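July, late evening

Most of the day went on the pose tracker. Redix drops keyframes whenever the wrist turns faster than the gyro filter expects, and the map then slides sideways by a few centimetres. I cut the filter window from 23 samples to 7 and replayed the Vavbridge recordings. Drift fell on five of them. The others got worse — all with long stretches of ceiling, where the ribs look alike and the matcher picks the wrong one.

Tried masking the upper part of the view. Better, but the tracker then leans on the table and loses its place when the hand lifts. Went back to a soft weight and left the mask as a switch in the config.

Surent still stamps the finger width one tick behind the video at 60 Hz. Fixed in the reader, not in the logger, and I shall regret that. 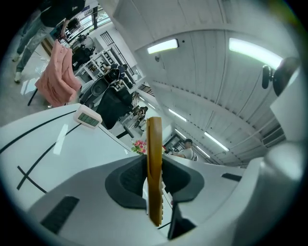

Brzozowska

Black tape lines on the white table give decent corners, the cross mark especially. The ceiling lights are bright enough to pull exposure down, so tomorrow: lock exposure, rerun the lot, compare loop closures before touching the planner.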